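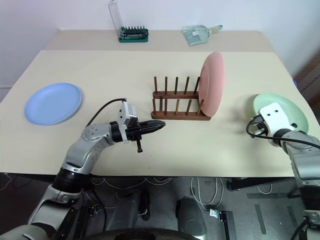 皿立て使用評価 参加者募集(募集番号 2769)

株式会社プカム(Pukham)生活用具評価室では、木製皿立て「Tratell」の使用評価に参加していただける方を募集します。評価の対象は、卓上で皿を一枚ずつ立てる、抜く、並べ替えるという動作と、そのときの皿の姿勢です。皿洗いの速さや家事の得意不得意を調べるものではありません。

掲載日:2025年12月1日
募集人数:60名
拘束時間:1回60分
参加回数:3回
謝礼:1回につき4000円
場所:プカム生活用具評価室 第二作業室

1. 評価の背景

卓上用の皿立てには、板状の仕切りで皿を支えるもの、針金を曲げた枠で支えるもの、台に棒を立てて支えるものがあります。Tratellは三番目の形式です。濃い茶色の台に木の棒を前後二列、各列五本ずつ立てた構造で、皿は隣り合う棒の間に縁を下にして差し込みます。

この形式では、皿の下端が台に触れる位置と、皿の裏面が棒に触れる位置の二つで姿勢が決まります。皿が浅いと傾きが小さく、深いと大きくなります。棒の間隔を広げると厚い皿が入りますが、薄い皿は寝やすくなり、隣の皿と縁が当たることがあります。現行の間隔は設計者のヘンリク・フレーリヒが社内の皿で決めたもので、社外の方が日常の手つきで使った場合の資料が不足しています。

これまでの社内試験では、端の溝に入れた皿と中央の溝に入れた皿とで、抜くときの手の入れ方が分かれました。端の溝では皿の外側に手を回す人が多く、中央では上縁をつまむ人が多くなっています。ただし被験者は開発に関わった社員で、溝の位置をあらかじめ知っていました。今回の募集はこの偏りを除くためのものです。

2. 使用する用具と作業台

用具は評価室で準備します。参加者が自宅の食器を持ち込む必要はありません。

作業台:クリーム色の天板。奥の壁沿いに一段高い棚が付いています。
皿立て:Tratell 一台。作業台の中央に置いた状態を基準位置とします。
皿:水色、サーモンピンク、ミントグリーンの三色を各一枚。水色の皿は縁がわずかに立ち上がっています。
奥の棚に置く物:緑と黒の工具立て、半透明の淡い緑色のちりとり。

皿の色は記録用紙で皿を呼び分けるためのもので、色の好みは集計しません。記録上は、水色を「A」、サーモンピンクを「B」、ミントグリーンを「C」と表記します。溝は作業者から見て左端を一番とし、右へ順に番号を付けます。棒が一列に五本あるため、棒と棒の間にできる溝は四つです。右端の溝は四番となります。

奥の棚に置いた物は評価の対象外です。作業中に動かさないでください。ちりとりは作業後の清掃に使うことがあり、その場合は担当者が取ります。

第二作業室の床は灰色のコンクリートです。床の上に配線がある箇所では、担当者が示す経路を歩いてください。履物を脱ぐ必要はありません。

3. 評価の内容

各回とも、説明、練習、本作業、聞き取りの順に進めます。回によって本作業の内容が異なります。

第1回 基本動作

平置きの皿を皿立てに立てる動作と、立てた皿を抜いて平置きに戻す動作を繰り返します。最初は溝を指定しません。参加者が自分で選んだ溝の番号を担当者が記録します。続いて溝を指定し、同じ皿を四つの溝に順に入れます。どちらの手を使うかは自由ですが、途中で持ち替えた場合はそのまま続けてください。言い直しや申告は不要です。

記録項目
・選択した溝の番号
・皿の下端が台に触れてから手を離すまでの時間
・手を離した後の皿の傾き
・棒に触れた回数
・入れ直しの有無

第2回 混み合った状態での動作

皿立てにすでに皿が入っている状態から始めます。開始時の配置は担当者が設定します。代表的な配置は、Bを四番の溝に立て、Aを天板の左側に平置きし、Cを天板の右側から渡す、というものです。参加者はAとCを空いた溝に入れ、次に指定された一枚だけを抜きます。隣の皿に触れてもやり直しにはしません。接触したことを含めて記録します。

開始時の配置は回ごとに入れ替えます。配置の順序は事前にお伝えしません。参加者どうしで作業の順序を教え合うことは、全員の参加が終わるまで控えてください。

記録項目
・空いた溝のうち選択した溝の番号
・隣の皿との接触の有無、接触した部位
・抜いた皿の持ち方(上縁、側縁、裏面の別)
・抜いた後に残った皿の姿勢の変化
・皿立て本体の位置のずれ

第3回 置き場所を変えたときの動作

皿立てを基準位置から左右および手前に移し、台の向きも変えます。台所では皿立てを壁に寄せて置く場合と、作業台の角に斜めに置く場合があり、いずれも手の届く方向が限られます。奥の棚との距離が短い配置では、棚の立ち上がり部分に手や皿が当たらないかも見ます。

最後に、参加者自身が最も使いやすいと考える位置に皿立てを置き、三枚の皿を自由に立てていただきます。この自由配置は採点の対象ではありません。置き終えた時点の皿立ての位置と角度を天板上で測り、聞き取りの資料とします。

4. 聞き取り

各回の本作業の後に聞き取りを行います。質問は次の範囲に限ります。

・棒の間隔を狭いと感じたか、広いと感じたか
・皿の下端が台に当たる感触が分かりやすかったか
・前列の棒と後列の棒のどちらを目印にしたか
・皿が倒れそうだと感じた場面があったか
・自宅で使う皿立てとの違い

回答は短くて構いません。「分からない」「覚えていない」も有効な回答として扱います。購入の意思や価格についての質問はありません。

聞き取りはヤンティ・タリガンが担当します。日本語または英語で回答できます。筆談を希望する方は申込時にお知らせください。

5. 応募の条件

次のすべてに該当する方を対象とします。

・応募時点で18歳以上であること
・立った姿勢で卓上作業ができること。着席での作業を希望する場合は事前に相談してください
・週に一回以上、自分で食器を片付けていること
・3回すべてに参加できること
・作業の記録に同意できること

利き手は問いません。左利きの方は申込フォームの該当欄に記入してください。左利きと右利きの人数をそろえるため、募集の後半で受付の対象を一方に絞ることがあります。

手指または手首を治療中の方は、医師から作業の制限を受けていないことを確認したうえで応募してください。握力の測定は行いません。

次の方は対象外です。

・食器、台所用品、木工品の設計または販売を職業としている方
・Tratellの試作品を使ったことがある方
・当社および関連工房マジンブン(Majimbun)に勤務する方とその同居家族

6. 日程

実施期間は12月中です。午前の枠と午後の枠があり、申込フォームの予定表から選びます。3回の間隔は中二日以上空けてください。同じ日に二回分をまとめて受けることはできません。

各回の時間配分は次のとおりです。

受付と説明 10分
練習 5分
本作業 30分
聞き取り 10分
記録の確認と退出 5分

本作業の途中に休憩を一度入れます。休憩は上記の30分に含まれます。開始時刻に遅れた場合は聞き取りを短縮し、それでも本作業の時間が取れないときは別の枠に振り替えます。振り替えは一人につき一回までです。

都合が悪くなった場合は、前日の正午までに連絡してください。それ以降の取り消しも受け付けますが、振り替え先の枠を確保できないことがあります。

7. 服装と持ち物

袖口が手首より先に出ない服を着用してください。指輪、腕時計、ブレスレットは外して保管箱に入れます。外せない指輪がある場合は申告してください。該当する手の作業を除外するか、薄手の保護テープを巻いて行うかを担当者が判断します。

爪の長さは問いませんが、付け爪をしている場合は記録用紙に記入します。ハンドクリームは作業前に洗い落としてください。

持ち物
・本人確認書類(第1回のみ)
・受付番号を表示できる端末、または受付番号の控え
・眼鏡など、普段の手元作業で使っているもの

8. 記録と情報の取り扱い

記録の対象は、手、前腕、皿、皿立て、天板の範囲です。聞き取りの音声は文字に起こした後に削除します。氏名と記録は別の台帳で管理し、両者は受付番号で対応させます。台帳を閲覧できるのは評価責任者と受付担当者です。

記録は、皿立ての棒の間隔、棒の高さ、台の奥行きの設計資料として使用します。集計結果を外部に公表する場合も、個人の作業時間や発言が特定できる形では掲載しません。広告への転用は行いません。

同意は途中で撤回できます。撤回した場合、それまでの記録は集計から除きます。ただし、集計を終えた後の撤回では、集計値から個別の記録を取り除けないことがあります。

9. 謝礼と交通費

謝礼は各回の終了後に精算し、3回分をまとめて指定口座に振り込みます。途中で辞退した場合も、終了した回の分はお支払いします。作業を始めた後に当社の都合で中止した回は、終了したものとして扱います。

公共交通機関の交通費は、申込時に届け出た最寄り駅からの往復分を実費で支給します。自家用車での来場はできません。自転車は建物の北側に置けます。

皿や皿立てを落とした場合、または破損した場合に、参加者が費用を負担することはありません。破片には触れず、その場で手を止めて担当者を呼んでください。

10. 申込方法

申込フォームに次の事項を記入してください。

・氏名(ふりがな)
・年齢
・連絡先の電話番号とメールアドレス
・利き手
・最寄り駅
・希望する参加枠(第三希望まで)
・自宅で使用している皿立てまたは水切りかごの形式
・着席での作業、筆談その他の配慮の希望

自宅の皿立ての形式は、「仕切り板」「針金」「棒」「使用していない」から選びます。商品名の記入は任意です。写真の添付は不要です。

受付後、参加の可否を受付番号とともにメールで通知します。応募者が定員を超えた場合は、利き手と自宅の皿立ての形式が偏らないように調整したうえで抽選します。選外となった方の情報は、補欠の期間が終わった時点で削除します。補欠としての登録を希望しない方は、フォームの最後の欄で「登録しない」を選んでください。

11. 当日の流れ

建物一階の受付で受付番号を伝えてください。担当者が第二作業室まで案内します。荷物は入室前にロッカーに入れます。第1回は同意書の説明と署名があるため、開始時刻の10分前に到着するようにしてください。この10分は拘束時間に含めず、謝礼の計算にも加えません。

作業の立ち位置は床の印で示します。天板の高さは調整しません。身長によって肩や肘の位置が合わない場合は踏み台を使えます。踏み台を使った場合は記録用紙にその旨を記入し、以後の回でも同じ踏み台を使います。

開始の合図は担当者の声で出します。合図の前に皿に触れたときは、皿を戻してから改めて始めます。作業中の会話は自由ですが、皿の置き方についての質問には本作業が終わるまでお答えできません。

12. 付帯募集:記録補助者(若干名)

評価と並行して、記録補助者を募集します。参加者との兼務はできません。

業務内容
・開始時の皿と皿立ての配置
・溝の番号、接触の有無、持ち方の記録
・天板上での皿立ての位置と角度の測定
・作業間の皿の拭き取りと天板の清掃
・記録用紙の照合

必要な技能
・ノギスと角度計を使った測定の経験
・表計算ソフトへの入力
・日本語での口頭説明

棒の間隔を測る箇所と測る順序は、初日に講習を行います。測定値は台に近い側と棒の先端側の二か所で取ります。木製の棒は室内の湿度で寸法が変わるため、各日の最初と最後に同じ箇所を測り、温湿度とともに記入します。

勤務は一日一枠から可能です。時給と勤務時間帯は面談時に書面で示します。応募の際は、測定業務の経験を簡潔にまとめた文書を添えてください。面談はカマルル・クウォックとララサティ・ヌグロホが行います。

13. 問い合わせ

評価の内容に関すること:評価責任者 エウドキヤ・カルペンコ
日程、謝礼、配慮の希望に関すること:受付担当 ララサティ・ヌグロホ
記録補助者の業務に関すること:カマルル・クウォック

お問い合わせは募集ページ下部のフォームから送信してください。件名欄に募集番号を記入し、すでに受付番号をお持ちの方は本文の先頭に受付番号を記入してください。返信は営業日の午前にまとめて行います。電話での申込は受け付けていません。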